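Plorico Kombo arm review: can it put things together yet?
4 min read

I've had the Kombo on a bench in my garage since November. Plorico sells it as a helper for small shops and busy homes, with two padded fingers, a wrist camera and a set of ready-made chores. My question was simple: can it take over the dull jobs?

Some of them, yes. Sorting and moving parts from one bin to another went fine, and I could leave it alone. Folding towels was slow and the corners were a mess. Screwing parts together is where I spent most of my time, as that's what I'd pay for.

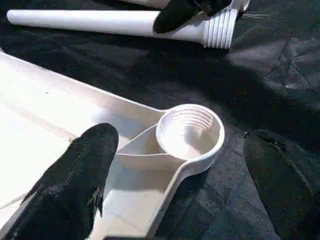

The threaded tube held over black cloth, with the tray and its round socket below.

Threads are hard for a machine. The tube has to meet the socket straight, and a small tilt is enough to cross them. Out of 53 tries on parts like these, the Kombo got 30 fully tight. A person gets every one and doesn't think about it. The arm also needs a long pause before each turn – you could do the job by hand and be back at your coffee.

Setup took me an evening. The Lurnulitz software is clear enough, but it dropped the connection twice and I had to teach the chore over again. Finger covers are $14 a pair and they do wear.

For a shop doing the same part all day, it's worth a trial. For the house, I'd wait.

Comments (3)

benchrat: Does it do any better with coarse threads? We run 408 caps a shift and I'd take slow if it was steady.

tapeworm_9: Sent mine back. Good at bins, bad at lids.

oldmill: The Provevitz arm has the same trouble with towels.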